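Subleasing half a floor at Stellside – worth it?
February – posted by Fiona Jardine
2 min read

fionaj
We're a team of seven looking at a sublease in the Stellside building. The current tenant is Menzies, and they have 16 months left. Rent is well under what the landlord asks direct. My worry is the kitchen and the loading door, both shared. Has anyone done this?

vomport_desk
Did it for two years. Get the landlord's consent in writing before you pay a cent. Ours took forever and we'd already booked the movers, ugh.

npringle
I'd walk away. If Menzies stops paying, you can be out no matter how good you've been. Cheap rent is cheap for a reason – Niall

stadadau
Bit gloomy, Niall! You can ask for a recognition agreement, so the landlord keeps you on if the main tenant goes under. Mine signed one after some nagging. Couple of things I'd pin down first:

1. Shared kitchen. Who cleans, who buys stuff, who gets the fridge. We fought over dish towels for a whole summer (I wish I was kidding).

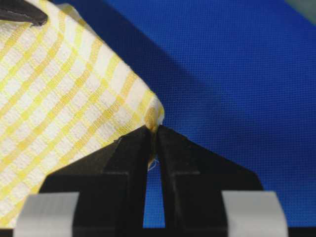
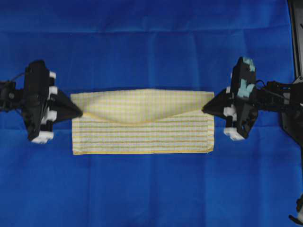 Yellow and white check, all four pics.
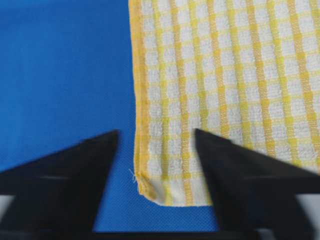
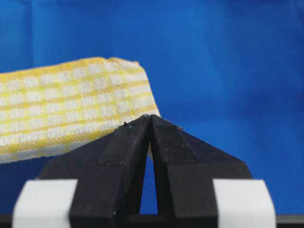
2. Loading door. Get your hours written into the sublease. A handshake is no use on a Monday morning with a truck waiting.

npringle
Most landlords won't sign one of those for a small subtenant. I've asked twice and got a no both times.

fionaj
Okay, I'll ask for it anyway and see what they say. Does the deposit go to Menzies or the landlord?

vomport_desk
Menzies, usually. Ask where they're keeping it.

Back to top | Contact the moderators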